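Foam fruit nets – keep or bin?

kestrel_lane
28th June
Every pear I order through the Draner box scheme turns up in one of those white foam sleeves.

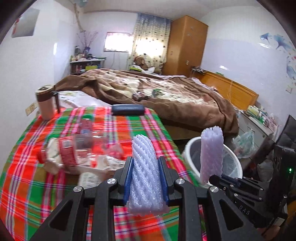
I've got 60 in a drawer now and our council won't take them. Does anyone reuse them, or should I just put them in the rubbish?

mudwort
I put mine over wine glasses when we moved to Akport. Four glasses to a shoebox and none broke.

plumstone4
Bin them. They crumble after a year or so and you end up with bits all over the cupboard. I'd sooner write to Draner and ask for paper.

kestrel_lane
I did write. They said paper bruises the fruit.

plumstone4
Apples came in paper for years. Bruising is down to how the box is stacked.

mudwort
Not with ripe pears – the skin marks if you look at it. Mine haven't crumbled either, but they're kept in the dark.

oldgreenhouse
The farm shop at Grirnirness has a tub by the till and takes clean ones back for their own fruit. Ring first, as they stop in November. I also use a few for storing dahlia tubers.

kestrel_lane
Thanks, I'll ring them. Keeping ten for the glasses.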